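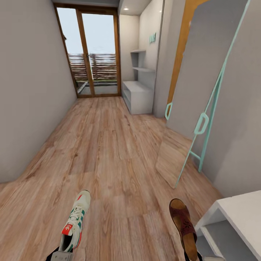

Can a machine put the shoes away yet?
Home Automation > General talk

jgaete_60
Posted July 3, 2022
My sister forwarded me another one of those "housework is over" articles and I got annoyed enough to start a thread. My test is shoes by the front door. Pick them up, pair them, put them on the rack. A kid of four can do it, badly. Has anyone seen a machine do it in a house that isn't the builder's own? I don't count vacuums.
Josefina Gaete

plankfloor
Define "do it." Picking up a shoe is solved, more or less. I've seen plenty of grippers hold one.

jgaete_60
Holding one is where the clips always end! I want the part where it goes on the shelf next to its mate, and the one after that where it does the sandals too.

Tuan_To
I service pick and place cells at a packaging shop, so take this as coming from someone who likes the things. A sneaker is a rotten object. The heel is stiff, the tongue flops, the laces go wherever they want. Our cells handle the same carton all day, and I still get called out when the supplier changes the glue flap. 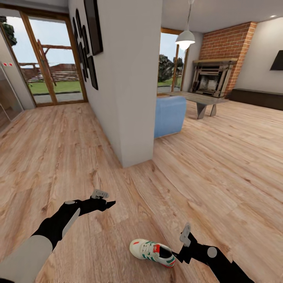

And a shoe flat on the floor is worse than one on a bench. You have to come down to it without jamming a fingertip into the boards, then get hold of the heel or the opening without shoving the whole shoe along. People do that by feel. Take the feel away and you get a lot of nudging.

plankfloor
Counterpoint, two arms. One steadies, one grabs. And most of this gets practiced in simulation now, where you can drop a shoe all day long and nobody's floor gets scratched.

Tuan_To
Sure, and simulated floors don't have grit on them, or a dog. I'd want to see it carry over before I got excited. Ask me about the 289 faults we logged in June on a line that ran fine on the computer.

oldveson
My dad had a magazine from 1972 promising a robot maid. I'm still picking up after myself.

hirnenley_mike
You're all too gloomy. Dishwashers looked silly once too. If it's slow, who cares, let it run while I'm at work. I'd take 60 percent of the shoes on the rack.

jgaete_60
Mike, which 60 percent? If I come home and have to hunt for the other sneaker, I've gained a chore.

hirnenley_mike
You hunt for it now.

jgaete_60
I do not, I know exactly where my husband kicks them.

Tuan_To
Give it a rack with wide open shelves and one household's shoes and I could see it working in a few years. Any rack, any shoes, no.

plankfloor
I'll take that bet on the few years. Will post if I find an uncut video.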